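Prondlow open day, October

Prondlow opens its workshops to the public once a year, and this time I took the early bus and was at the gate by 9. The main building used to belong to Drerkgate, a stationery wholesaler, and the old name is still painted over the loading door. Entry was free. A printed map cost a dollar and was worth it, as the signs inside run out after the first corridor.

Downstairs is mostly sewing. Sepp has the long room on the left, where they cut and stitch pencil cases and small bags to order. I watched a zipper go in and was allowed to try one myself on scrap cloth. Mine was crooked. Their price list had 16 fabrics on it, and the minimum order for schools is 91 pieces.

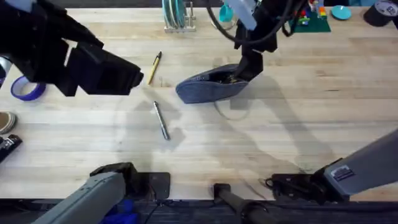 I have carried pens in the same tin for years and wanted to know if a soft case would do the job. Room 308, on the third floor, was the place to find out, with cases laid out to handle. The blue denim pouch was the one I liked best. Its zippered opening is wide enough to reach into, though the inside is dark and small things would be hard to pick out. A pen like the yellow one on the butcher-block top, with its clip, is what I carry most days. I would want a lighter lining.

Proratier had the room next door with notebooks and paper samples. I bought two pads and skipped the binding talk, which was full.

Lunch was soup and bread in the yard for 7 dollars, cash only. The elevator was slow all day, so take the back stairs if you can manage them. Doors closed at 4 and the bus back leaves from the other side of the road.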